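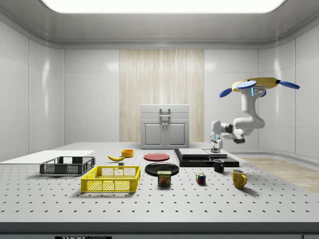
An afternoon at the Grinness display village

The bus out to Grinness leaves from behind the servo at 1 pm and is driven by a man who does not care for real estate. I liked him immediately. Aidoo Homes had invited the whole waiting list to its open day, and the whole waiting list, judging by the queue for the sausage sizzle, had skipped breakfast.

We were split into groups and handed lanyards. Mine said "Future Neighbour". Our guide, Shiela Tagle, walked us down a finished street with kerbs, street lights and no houses, then into the 2 display homes at the end of it. The smaller is called the Biltetti, and comes with a butler's pantry nearly the size of my first flat. I asked where the butler slept. Shiela said the study nook was very flexible.

Lot 88 was the one everybody wanted to stand on. It backs onto the reserve, faces north and had a sold sticker on the map by the time we'd walked back to the sales office. Lot 70, still available, has views of the substation – "a really established outlook", according to the brochure.

Ronaldo Espiritu from the finance desk gave a talk on deposits in the garage of the larger home. He was very good, and he was the only person all day to use the words "body corporate" without being asked. The quarterly levy is $1307, covering the lake, the fountain in the lake and the gate. The lake is due in April. I wrote down his answer on sunset clauses, which was that I should get a solicitor to read mine, and I'd pass that on to anybody thinking of signing in a marquee.

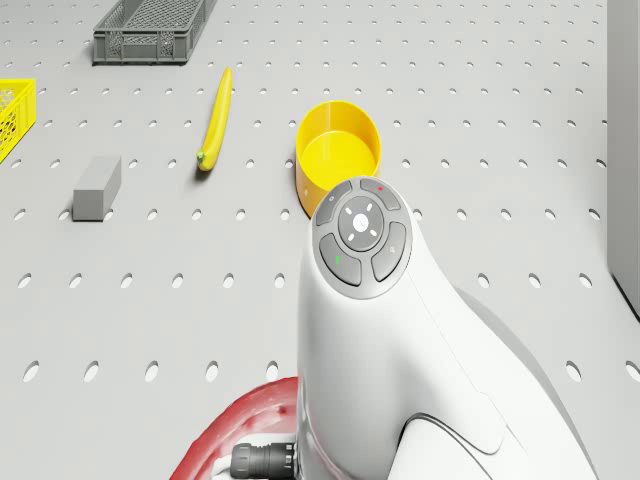
Danjuma Osagie

The last stop was the future town centre, currently a paddock with a flag in it. Shiela pointed out the café, the childcare and the medical centre, and a couple from our group had a short disagreement about which thistle was the chemist. Parking looked excellent.

I took the contract home in a complimentary tote bag and haven't opened it. The bus back was 40 minutes late and the driver had kept me a sausage.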